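Chapter 7
Can Machines Do the Chores Yet?

In this chapter you will learn why small, everyday jobs are hard for robots, how two arms can share a task, and how to read a claim about what a machine can do. Key words: gripper, degree of freedom, occlusion, teleoperation, success rate.

7.1 The Key Ring Problem

Pick up your keys. Now take one key off the ring and put another one on. You probably used a thumbnail to pry the coils apart, held them open with the side of a finger, and turned the ring with your other hand, and you may have done all of it while talking to somebody. It's a wonderful little piece of engineering, and it runs on nothing but your ten fingers and a few years of practice!

Hardware stores, hotels, and rental offices handle split rings all day long. The work is light and dull, and it's hard on the fingernails. You'd think it would be one of the first things we gave to machines. Yet a car body can be welded by robots from nose to tail, while the keys that go with the car are still usually put on their ring by a person. Why?

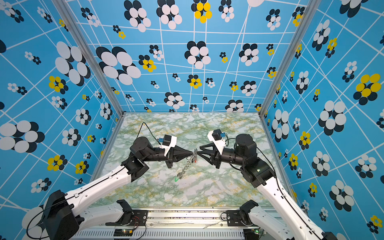 Figure 7.1 Two robot arms with their grippers together at a coil of metal loops.

Start with the hand. Each arm has a gripper with two fingers, and those fingers can do one thing between them: open and close. Everything else (tilting, twisting, reaching around) has to come from the joints farther up the arm. Your own hand has more than 20 separate ways to bend, and that's before you count the wrist. So when we ask a two-finger gripper to work on a split ring, we're asking it to do with a pinch what you do with a pinch, a pry, a roll, and a push, often all at once.

Two arms help enormously. One can hold while the other works, just as you hold a jar with one hand and turn the lid with the other. But the arms must agree about where things are. If the left arm believes the ring is two millimeters higher than the right arm does, the right arm's fingers may close on air, or worse, drag the whole thing out of the left arm's grip.

7.2 Things That Won't Hold Still

A box on a conveyor belt is a polite object. It has flat sides, and if you push it, it moves as one piece. Now think about a bunch of rings hanging from a larger ring. Touch one and its neighbors swing. Lift the bunch and it takes on a new shape. A program that stores a single position for "the ring" is out of date as soon as the fingers arrive.

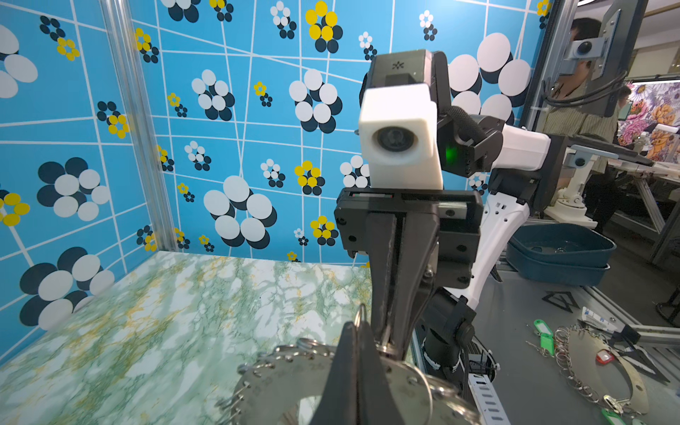

Shiny metal adds trouble of its own. A camera sees bright spots where light bounces off the wire, and those spots slide along the metal as the camera moves. Thin parts cross in front of one another, which makes it hard to tell where one loop stops and the next begins. When one object hides another from view, we call it occlusion. The robot's own fingers are often the worst offenders, covering the very spot the machine needs to see.

Engineers fight occlusion by using more than one point of view. A camera fixed beside the workspace gives the wide picture, and a camera on the wrist travels with the gripper and gets close to the work. Neither is enough alone. In Section 7.5 you'll combine two views yourself, using two phones and a shoelace.

Touch would help too. You can find a key in a dark bag by feel, and you know right away when it starts to slip. Many grippers can report how far apart their fingers are and how hard the motor is working, and that's about all.

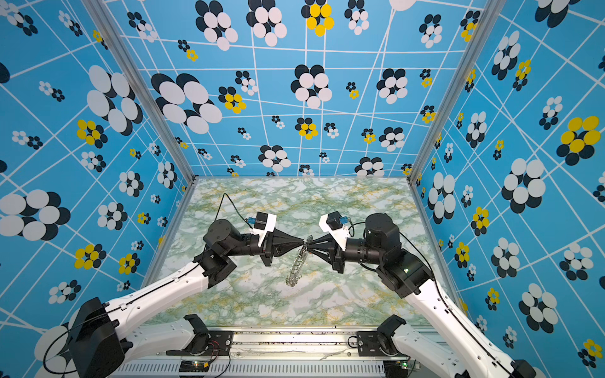
7.3 Learning by Being Shown

One way to teach a chore is to write out every motion. Another is teleoperation, in which a person steers the arms through the job and the computer records both the motions and what the cameras saw. After many recordings, a program looks for patterns: when the view looks like this, move like that.

Tibor Pintér, who teaches a workshop course in Skomen, gives his students a paper version of the exercise. One partner closes both eyes and holds two clothespins. The other gives spoken directions for threading a paper clip onto a ring. In one October class, the students made 268 attempts and finished 40 of them. The talkers improved as quickly as the holders did, and Pintér likes to point that out, as good directions have to be learned too.

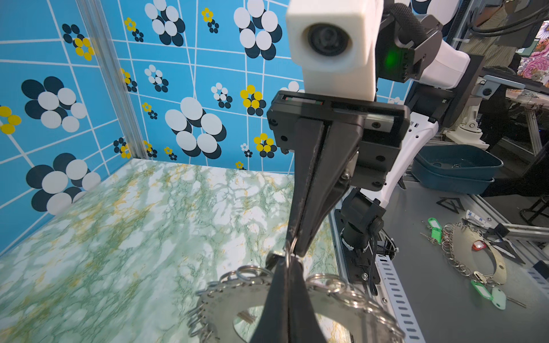
Those class results bring us to the most useful number in this chapter. The success rate is the number of finished tries divided by all tries. For Pintér's class, that's 40 divided by 268, or close to 15 percent. Whenever you read that a robot "can" fold a shirt or sort a drawer, ask for both numbers. Ask, too, whether the shirt was always the same shirt, and whether a person set things straight between tries.

So, can machines do the chores yet? Some of them, in some rooms, on some days. Vacuuming a flat floor has been sold as a finished product for years. Loading a dishwasher, making a bed, and changing the keys on a ring are much tougher, and people are working hard on all three. It's a great time to be studying this!

Before You Read On

Choose a chore you did this week. Write down every time your two hands did different things at the same moment. Then cross out each step you could still manage with a clothespin in each hand. Keep your list, as you'll need it for the project at the end of Section 7.4.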